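Die Schule des Kartons

Bei Andalside beginnt der Unterricht um 9 Uhr, und der Stoff ist seit Wochen derselbe: Pappe. 2.000 Durchgänge will Noelia Figueroa beisammenhaben, bevor das Modell zum ersten Mal allein an die Schachtel darf. 22 schafft das Team an einem guten Vormittag. 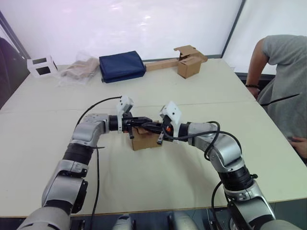
Julián Peñalver hält das für Fleißarbeit am falschen Ende: Lieber 15 saubere Beispiele als ein Archiv voller Gezitter, meint er.

Figueroa hebt auch das Gezitter auf. Ein Modell, das nur Könner gesehen hat, erstarre beim ersten Knick im Deckel. 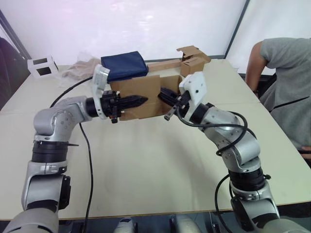 Zwei Greifer, ein Karton, obenauf der blaue Stoff.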